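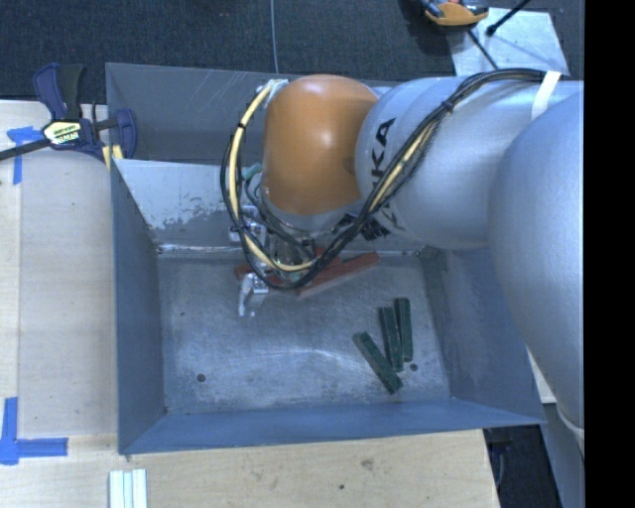 Lining an open metal bin for loose blocks

Holton Help Board > Storage and Handling > Bins and totes

Jawad Soomro
Posted 2022-10-25

I have an open rectangular bin in gray metal, inside dimensions 1000 x 640 mm, solid walls and a flat floor. It holds loose blocks, long pieces in a brick-red or dark green finish. The load is never more than 18 kg, so strength is not the concern.

Two problems.

First, the finish marks. The blocks pick up gray streaks along their edges, and the floor of the bin picks up red ones. I have wiped the floor with a damp cloth and with mild detergent. The red comes off with the detergent. The gray on the blocks mostly does not.

Second, the long blocks do not lie flat. They end up along the rear edge of the floor with one end raised, resting on another piece or on the wall. When the lower piece is taken out, the long one drops and chips a corner.

I am considering a liner. The choices in the Brestent catalog are a 2 mm smooth rubber sheet, a ribbed rubber mat, and a closed-cell foam sheet. All are sold by the meter and would have to be cut. Which of these is suitable, should it be glued, and does it need to go up the walls? The bin is emptied and washed once a month and I would like to keep doing that.

Rafia Dhanial
Marked as accepted

Use the smooth rubber sheet on the floor, and do not glue it.

The gray streaks are most likely metal rubbing off the bin. Test this before buying anything. Wipe a bare area of the floor hard with a dry white cloth. If the cloth turns gray, the surface itself is the source, and it will keep marking the blocks until it is covered. If the cloth stays clean, look at the walls and the top rim, where the blocks touch on the way in and out.

Ribbed mat is a poor choice for this load. Chips and dust collect between the ribs, and a block edge can catch on a rib when it is slid. Foam protects corners well but tears at the edges, and it holds dents where a heavier piece has been sitting.

Cutting:

Measure the floor at both ends and in the middle. Folded bins are often not square.
Cut the sheet 3 mm short in each direction. A sheet cut to the exact size will lift in the center as soon as the room warms up.
Round the four corners of the sheet to match the inside radius of the bin. Trace a coin if you have no radius gauge.
Lay it flat for a day before fitting, with the curl facing down.

Rubber can also leave marks, black sheet in particular. Put one scrap block on a sample of the sheet with a weight on it and leave it over a weekend. If there is a dark outline on the block afterward, ask for a non-marking grade.

On the walls: line the rear one only, to about the height of the tallest piece. A separate strip held with two removable clips over the rim is enough. It comes out with the floor sheet on wash day. Dry the bin fully before the sheet goes back, including the seam between floor and wall. Water trapped under rubber will start rust in a bin with scratched paint.

The liner will reduce the chipping but will not stop the blocks from leaning. That is a matter of how they are put in. Place the long pieces first, parallel to the long side, and the short pieces in front of them.

Hashmi
Just get a towel. I had an old bath towel in the bottom of mine from May onward and there were no scratches. It does bunch up.

Jawad Soomro
The white cloth came back gray from the floor and clean from the walls. I have ordered a sample of the smooth sheet in the non-marking grade. A towel would shift every time a block was slid.

Sillitano
Adding to the accepted reply. If the long pieces still pile up at the rear after the liner is in, check that the bin is level. Mine stood on a base that was low at the back by the thickness of a washer, and everything drifted that way over a week. Put a spirit level on the floor of the empty bin, in both directions, and shim the low feet. Do this before cutting the rear strip, as you may find you do not need it.

Also deburr the top rim. A fine file and ten minutes. Run it along the inside edge only and wipe out the filings before anything goes back in, or you will have a new source of gray.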